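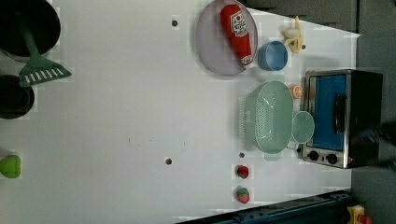
Fig. 1. The play kitchen from overhead, toaster oven at the far end.

Filed under: Course Handouts > Home & Shared Workshop Builds

Unit 8: The Tabletop Kitchen

Welcome to the fun part! You have a powered arm, a gripper that opens and closes, and a bench at the Ovden workshop to bolt things to. Now the arm gets a kitchen to work in, and every lesson from the first seven units turns up again, usually all in the same minute.

Toy cookware is wonderful for this. It's light, it's cheap to replace, and the shapes are awkward in useful ways. A plate is wide and low. A squeeze bottle rolls. A colander has a thin rim that you can pinch from above, if your approach is straight.

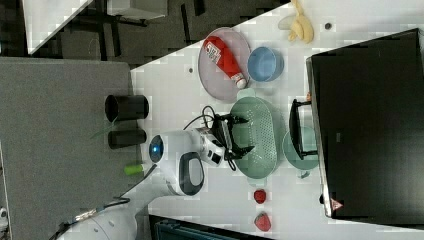 Start with the colander, then, and take the rim grasp slowly. Open the fingers fully before you come down, and let one finger pass on each side of the wall. Close at 22 percent speed the first time. Once you can do 8 clean grasps in a row, go up a step. Teams last March skipped straight to 80 percent and spent the evening re-zeroing the wrist — learn from them!

Things to write in your build log:
- gripper opening before contact
- approach height above the table
- which joint moved last
- cable slack at the wrist, checked at both ends of the reach

On cables: leave a real loop. A tight cable will pull the wrist off target long before it breaks, and you'll blame your code for it (we all have).
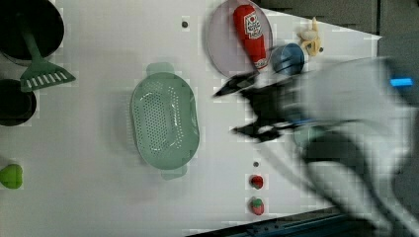
Fig. 2. Arm in motion near the plate and the blue cup.

Blur in an overhead shot like Fig. 2 is worth thinking about. If your program looks for objects while the arm is moving fast, the arm itself becomes a big pale smear over part of the table. The Kincaid script waits 2 seconds after each move before it looks again. Try shortening that wait and see how low you can go. It's a lovely little experiment, and the answer differs from bench to bench.
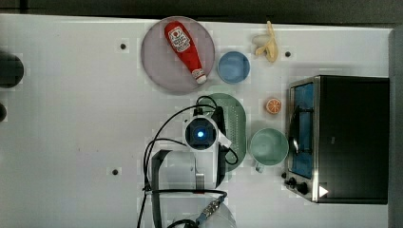
Photo: Zumisholm Shared Workshop / course archive

The other overhead problem is the arm covering its own target. With the wrist over the colander, much of the colander is hidden, so store its position before you reach and trust the stored value on the way down. Testport users will find this under "hold last pose".

For next session: pick one object near the oven and plan a path to it that never passes over the plate. Sketch it on paper first, top view, with the arm's base marked. Bring the sketch even if it's messy.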